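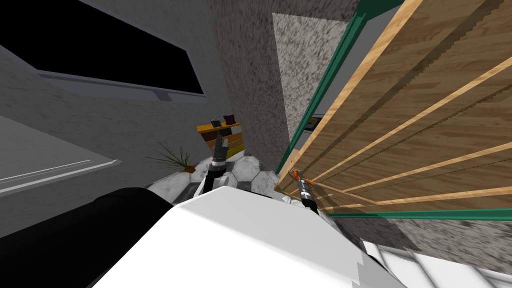 Shelf sag, and what I did about it

Most of the questions I get about the bookcase in the hallway are about deflection, so I am writing the numbers down in one place.

The span between uprights is 38 inches. That is too long for 3/4 inch pine carrying hardcovers, and I knew it when I drew it up. A full row of mixed hardcovers comes to 25 pounds per foot on my bathroom scale. At that load the middle of the shelf dropped 3/16 of an inch in the first week and kept going. By June it had passed 1/4 inch. A shelf starts to look bent to most people at 1/32 of an inch per foot, so mine was well over.

The initial drop is elastic and comes back when the books come off. The slow part is creep, and most of it stays. I unloaded the second shelf for 17 days and got back a bit more than half. Flipping the board over and reloading it works for a while. My mother did this every spring with the shelves in her sewing room and considered the matter closed.

Stiffness goes up with the cube of thickness, and deflection under an even load goes up with the fourth power of span. Going from 3/4 inch to 1 inch stock makes a shelf 2.4 times as stiff. Cutting the span from 38 inches to 30 does nearly the same thing, at the same weight per foot, and costs one more upright. I did not want another upright because the atlases need the width.

The third option is an edge strip. A piece of hardwood 1 1/2 inches deep, glued on edge along the front of the shelf, adds more than its size suggests. Mine are maple, glued with no screws. The joint has to be continuous. A strip held on with a few brads slides a little against the shelf under load and you lose much of the benefit.

Jiahui Fang lent me her long clamps for this and asked why I hadn't put a strip on the back edge too. I had no good answer. I have since added back strips to the bottom two shelves, where the heavy books are, and measured again with a string and feeler gauges:

Bare shelf, loaded: 0.26 inch
Front strip only: 0.09 inch
Front and back strips: 0.05 inch

The first figure includes several months of creep and the other two were taken after 5 days, so they are not a fair comparison. I will measure again next year.

Two notes on the string. Pull it tight over two blocks of equal height at the ends and measure down to the shelf in the middle, then subtract the block. Use fishing line, since cotton stretches and sags on its own.

The finish is the Olteanu oil that Milagros Nina recommended, two coats, thinned for the first. It adds nothing structurally. It does smell for longer than the can says, and books should stay off it until the smell is gone. I put a row of paperbacks back too early and two of them have marks along the bottom edge.

The catalog stands at 1,106 books, and the top shelf is still bare pine with no strips. It holds sheet music and a box of slides. I have enough maple left to do the front edge and may get to it when the clamps are free again.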